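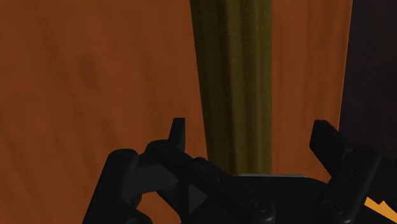

Should you pick up a baby bird that's sitting on the ground? If it has feathers and is hopping about, leave it be and keep the cat in. If it's bald or bleeding, ring a rescue.

Cledwyn Bowen
26 May 2022
2 min read

Fledgling season again so a quick thread. 25 calls since breakfast, most of them perfectly healthy blackbirds

12 replies · 40 shares

Feathers, short tail, looks grumpy = fledgling. Meant to be on the floor. Parents are close by with a beak full of worms, waiting for you to go away

So go away. Indoors if you can. Watch from a window for 2 hours before you ring anyone

On a road or path? Move it a few feet, under a hedge. The mum won't reject it becuase you touched it - old wives' tale

3 replies · 18 shares

Bald or just fluff = nestling. Different matter. If you can see the nest and reach it safely, pop it back. If not, box with a lid, airholes, somewhere dark and quiet. Then ring

NO water down the beak. NO bread. NO milk. Please. Had one in from Penry last night full of bread and milk, didn't make it

Cat had it in its mouth? Always ring, even if there's no blood. Needs antibiotics quick

9 replies · 31 shares

Swifts are the exception to all of this. Long curved wings, tiny feet, grounded = in trouble. Don't throw it in the air!! Box it and ring

We cover Mellport, Penry and out as far as Flidatden. Anyone with a car who could do evening runs from the Flidatden side, message me - desperate up to August

Phone's going again. Will anwser the rest tonight

6 replies · 22 shares

More from Cledwyn Bowen
Hedge cutting - please wait
Dresora road ducklings, all across safe
What to put in a rescue box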